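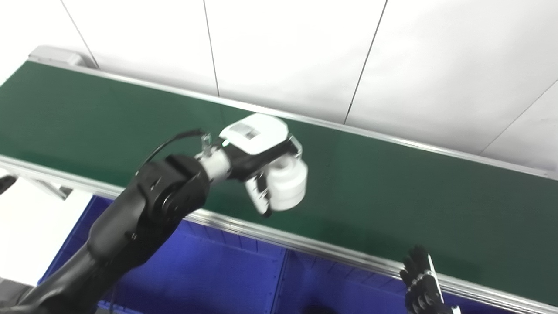
Filed under: Workshop Notebook / Adhesives and Labels

December – entered by Mali Maddocks, Trelgate packaging workshop

Label adhesion on returned jars, continued.

The purpose of this entry is to record the second round of wash-off trials on the Parry jars and to set out what remains to be done before the report goes to Huguette Cordier. The first round was inconclusive. Labels applied with the Dinier paste released cleanly in most cases but left a grey residue at the overlap, which colleagues will recall from the discussion at the bench.

Method. Jars were labelled by hand, left overnight in the store and soaked upright in plain tap water. No detergent was used. The soak was extended to 18 minutes, the earlier period having been judged too short by Mohandas Krishnan. Labels were then lifted from the corner opposite the overlap with a plastic scraper. The metal scraper is not to be used on this work, as it marked the glass last time and the marks were mistaken for residue.

Observations. The Dinier paste softened evenly. The Savex paste softened at the margins only, and the centre of each label had to be worked loose. Colour transfer from the maroon label was noted in the soak water with both pastes – this had not been recorded before and may be a matter for the printer. The cream label showed none.

Residue at the overlap persists with Dinier, although it is lighter than before and wipes away with a damp cloth. Nerys Morgan is of the view that the overlap is simply too wide and should be brought down to four millimetres. I am inclined to agree, but the label artwork would need to be altered and the client has some 1000 printed already.

Humidity in the store was not logged. The sheet had been filled in to the end and a new one not put up. This has been corrected.

To be done:
Repeat the Savex trial with two thinner coats in place of the single coat.
Obtain an uncoated sample of the maroon stock.
Ask Branwen Prydderch whether the client will accept a narrower overlap on the next print run.
Return the borrowed scale to the front office.

Addendum, 4 p.m. Branwen has replied. The client will consider the overlap but wishes to see photographs of the residue first. The jars from this round are to be kept on the lower shelf, unwashed, until those have been taken.

We use cookies to improve your experience on this site. By continuing to browse, you agree to our cookie policy. Accept | Manage preferences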